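A little thread on grippers, as I promised one before August and I do like to keep my word.

We have been trying two sets of hand-held grippers side by side, the Altia and the Leka - same jobs, same people, same slightly tired arms by the end.

I logged 137 goes with each over the week. The Altia dropped 12. The Leka dropped more, but it felt so much kinder on the wrist that I kept picking it up again!

Light things with holes in are the real test, I think. A heavy box tells you very little, whereas something thin and bendy shows up every bit of clumsiness in your squeeze.
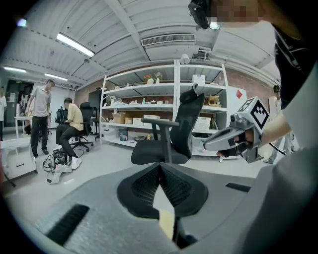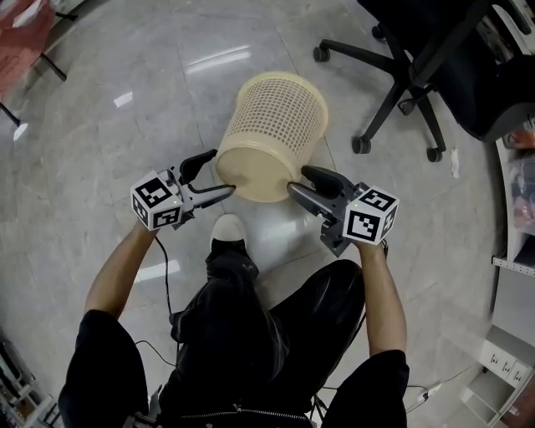
White marker cubes on top of the grippers, as ever.

Do you need to recalibrate when you swap from one set to the other?

We do it every time, as the fingers on the two sets are different lengths and the old numbers leave you closing on thin air.

The controller box is a Trorholm, and I have grown rather fond of it - though it did throw up a 404 when I went looking for the manual, so I am going by the notes I scribbled last time.

Next on my list is the softer fingertip pads, 65 grams the pair, which a lovely person at Trastero has offered to lend us. I will add to this thread once I have had a proper play with them.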